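Thread on teaching by remote control, written up from my notes on the flat-object tasks. Mostly for people about to set up their own sessions, so it goes into more detail than most of you will want. 1/

Setup first. Simulated arm, two-finger gripper, dark tabletop, pictures lying on it. The operator sees the view from behind and above the gripper and drives it with a hand controller. Wrist position and rotation follow the hand. A trigger closes the fingers. 2/

The task is to pick up a picture that is lying flat and move it to a marked spot. Some have thick frames. Some are bare prints. From the learner's side these are two different jobs, and we were slow to treat them that way. 3/

We collected 1052 demonstrations between four operators: me, Daryna Antoniuk, Kauko Pitkänen and Estela Godoy. The recording tool is Trakia, which we wrote in house and which still crashes if you rename a task while a session is open. 4/

A demonstration for us is one attempt, from the start pose to the release. It stores the commands, the joint positions, the trigger value and the camera view. It also stores the operator's initials, which I left out of the first version and had to add back by hand. 5/

Add the initials. Operators have styles, and the learner picks them up. Estela comes straight down and closes. Kauko stops above the object, turns the wrist, stops again, then descends. Both get the picture up. Train on the two mixed together and the arm hesitates at heights where neither of them would. 6/

The fix was a written procedure. Move until the object is between the open fingers. Turn the wrist until the fingers face the two edges you want. Go down. Close. Lift straight up before moving sideways. One line each, on a card next to the controller. 7/

Everyone disliked the card for a day or so and then stopped noticing it. Success on held-out layouts went up after we re-recorded with it. I am not giving a percentage because we changed the camera height in the same week and I can't separate the two. 8/

On rotation. The pictures are dropped at random angles, so most of them lie diagonally to the table edge. People are poor at judging a diagonal from a tilted camera. They turn too little, go down, and one finger lands on a corner. 9/

We tried drawing a guide line on the operator's screen to show the closing direction of the fingers. It helped the operators a good deal. It must not be in the recorded view, though. In one early batch it was, and the policy learned to follow the line. That batch is gone. 10/

Which edges to grip: the long ones, if the gripper opens wide enough to span the short side. That sounds obvious written down. In practice operators choose whichever pair needs the smaller wrist turn, and you end up with both kinds in the data. Pick one and put it on the card. 11/

Bare prints. A print has almost no height, so the fingertips have to be very close to the table when they close. Too high and they pass over it. Too low and they press into the tabletop, and the simulator answers with a contact force that throws the arm about. 12/

By hand you would slide the print to the table edge and pinch the overhang. Daryna started doing this by remote control without telling anyone. It works well. It also takes far longer and needs a push, a regrip and a pull, all of which the learner has to get right in order. 13/

We kept her edge demonstrations under a separate task name. Do not pour two strategies into one task because the end state is the same. The arm will start a slide, change its mind and try a top grasp halfway there. 14/

Thick frames are easier on height and worse on everything else. They take up more room, they lie close to other objects, and a finger coming down between two of them has very little space. Most of our collisions came from the neighbour and very few from the target. 15/

So record crowded layouts on purpose. Our first 400 demonstrations had the target well clear of everything, since that was comfortable to drive. The policy trained on those was tidy right up to the moment a second frame appeared nearby. 16/

Picture content matters more than I expected. The learner sees pixels. A landscape print with a sky half and a grass half has a strong line across it, and early policies sometimes lined the fingers up with the horizon and ignored the edge of the paper. 17/

What helped: more prints, swapped between attempts at the same pose. Same position, same angle, different picture. The only thing left in common is the outline. We did this automatically by replaying the commands and changing the texture, so it cost no operator time. 18/

Replaying is safe here because the texture has no effect on the physics. Do not do it with size or thickness. Elvia Villaseñor tested that properly and a fair share of the replays closed on nothing while still being marked as good, because the label had been copied across with the commands. 19/

Check labels after any replay, in other words. We now recompute success from the final object position every time and never copy it. 20/

Failed attempts. We throw away the ones where the operator gave up. We keep the ones where they missed, backed off and got it on the second go. Those are the only place the policy sees what a recovery looks like. 21/

You can't ask people to fake a miss, by the way. We tried. A faked miss is too neat – the gripper goes exactly one finger width to the side and comes straight back. Real ones drift. Start the arm from a bad pose and let the operator sort it out. 22/

Pauses. People stop to think with the controller held still, and the recording fills up with frames where nothing is commanded. Train on that and the arm learns that hovering is a perfectly good thing to do, and can hover for ever. 23/

We cut any still stretch longer than 200 ms, except when the trigger is moving. The exception matters. Without it you trim the closing of the fingers, because the wrist is still while they close, and then you spend a Monday wondering why the gripper never shuts. 24/

Delay. The link from the controller to the simulator adds lag, and operators adjust to it without knowing. They begin closing slightly early. If the policy then runs with no lag, it closes early too. Log the time the command was sent and the time it was applied, and train on the second. 25/

Thodoris Chrysikopoulos found this one, after I had blamed the network for a fortnight. 26/

Hand guiding against remote control, as several people asked. On the real arm at Ultotska we move it by hand for the same task. New operators get decent demonstrations sooner that way, as they can feel the table. 27/

The cost is that your hands are in the camera view. You then have to replay the motion without the person and record the view again, and the replay never lands in quite the same place. For a thick frame that is fine. For a flat print the error is bigger than the margin. 28/

Remote control gives you clean views and no sense of touch. We tried a buzz in the controller on contact. Kauko liked it, Estela turned it off. I saw no difference in the data, so it is now an option. 29/

Session length. Keep it short. Quality falls away well before people say they are tired, and you can see it in the wrist path, which gets more jagged. We swap operators at the hour and the person coming off checks labels. 30/

Starting pose. Randomise it. Ours was fixed until September, and the policy would go wrong if the arm began even a little to the left. Small random offsets in position and wrist angle dealt with most of that, with no other changes. 31/

Light. Our default is dim and flat, which makes dark frames on a dark table hard to pick out. I left it alone for the operators and varied it in the replays. If your operators are squinting, brighten their screen and leave the recorded view as it is. 32/

Things still open: the edge slide is unreliable when the print starts far from the table edge, and two overlapping prints defeat us completely. Elvia is working on the first. The second has no owner. 33/

File layout, for those who asked: one folder per attempt, commands and states in one file, views in another, a small text file for initials, task name and result. Version 2 of the format adds both timestamps. The converter from the old one fills in the applied time with the sent time, so treat old data with care. 34/

Last one. View of the stage between moving over the print and closing on it, which is where I look first when an attempt has gone wrong. Questions about the wrist angle are welcome, questions about Trakia crashing should go to the bug list. 35/35

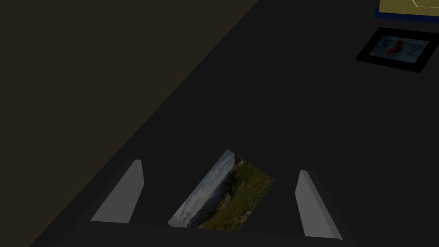 Fingers open over the landscape print, black frame further back on the table. Simulator view.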